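Unit 4 Handout: Collecting Cloth Data with the Hand-Held Gripper
Introduction to Robot Manipulation, Wilterard Technical College
Needed for Lab 4 and for the project report

Read this before you sign out a gripper. Bring it to the lab, along with your log sheet.

1. What the lab covers

In Unit 3 you worked with rigid blocks. A block has a position and an orientation, and once you know both you can plan a grasp. Cloth has no single pose. A bedspread dropped twice on the same mattress will land in two different shapes, and the useful grasp points move with it. For that reason Lab 4 does not ask for a planner. You will record your own hand doing the task with the gripper, and the recordings become training data for the Unit 5 policy.

Each pair records 40 episodes. An episode is one attempt at one task, from the moment the fingers leave the rest position until they return to it. Failed attempts count if they are logged as failed. Do not delete them.

2. Tasks

Choose one and keep it for the whole lab.
Task A: pull a bunched cover flat.
Task B: lift one corner and carry it to the opposite corner.
Task C: clear small objects off a cover, then fold it once.

Task C is harder to grade and takes longer. Pairs who chose it last year mostly ran out of time.

3. Handling the gripper

Hold it level at the start of each episode. Open the fingers fully before you move toward the cloth, and close only when both pads are over the part you want. The pads are textured and will take hold of a single layer if you press down slightly first. If you close from too high, the tips meet above the fabric and you get nothing.

Patterned cloth is allowed and encouraged. Plain white sheets gave the vision model very little to follow in the May trial, and prints with large flowers did better.

4. Speed and blur

Most bad episodes are bad for one reason: the operator moved too fast. The camera rides on the tool, so the gripper stays fairly sharp even when you swing it, and the cloth behind it smears. Check the background when you review, because a sharp gripper tells you little about the rest. A few blurred frames during a long reach are acceptable. Blur during the close or the lift is a problem, and the episode should be marked B in the log. 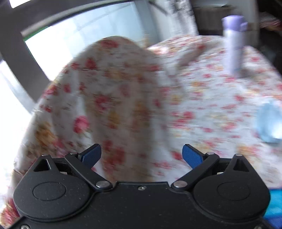
Setsuko Sugawara
Lab Instructor, Robot Manipulation

The blossoms are streaked sideways, so the motion was mainly horizontal. The fingers are wide apart and have not closed on anything at this point. If this were one of a few frames in the reach, I would keep the episode. If every frame up to the close looked the same, I would mark it B and record another.

Look at the light too. The window has gone white on one side. Exposure that shifts within an episode makes the cloth change brightness for no reason the model can use. Draw the blinds if you have them, or turn so the window stays behind you.

5. The log sheet

Fill in one line per episode, right after you record it. Write the episode number, task letter, cloth used, result (S or F), and a B if there is blur during contact. Add a note if another object was touched. "Bottle knocked over" is a good note. "Went badly" is not.

Emiliano Hinojosa's pair last year numbered their episodes from zero on one sheet and from one on the other. Start from one.

6. Files

Upload to the Vedville server under your pair number. Your folder limit is 757 MB after compression. Run the check script first. It will reject an episode with no log line, and it will also reject a log line with no episode.

7. Grading

Lab 4 is worth 19 points. The log is graded separately from the recordings, and late uploads lose 2 points. Yoshinori Oda grades the recordings and I grade the logs, so send your questions to the right person.

Reading for Unit 5: course pack, the section on learning from demonstration. Skip the part on force sensing.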